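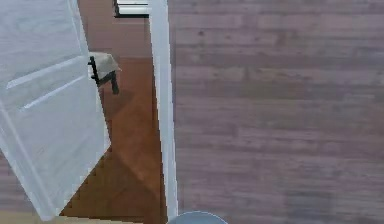 Last edited in May

The Grarkberg Doorway Rules are a set of good practice rules for mobile robots that pass through hinged interior doors. They cover both simulated trials and work in occupied homes. The first draft was written by Amado Catacutan and adopted by the Disado test program.

Scope

The rules apply to robots with at least one arm and a base no wider than 600 mm. Sliding doors, fire doors and powered doors are excluded.

Requirements

A robot must treat a partly open door as a moving obstacle. It may enter the gap only when the door has reached an angle of 70 degrees or more. The gripper must stay 100 mm clear of the jamb except while it is holding the handle. Contact with the door panel is allowed, but contact with the hinge side is not.

A change in floor color or finish at the threshold may not be read as a step unless depth data agree. Shadows cast by the door are handled the same way. Furniture visible in the next room must be added to the map before the base crosses the threshold.

Simulated trials

Rendered rooms are accepted for the first stage of testing. Each door model is run with at least 5 floor textures. Results from the Tamura and Trullel simulators are reported separately and may not be averaged.

See also

Threshold detection
Door opening (robotics)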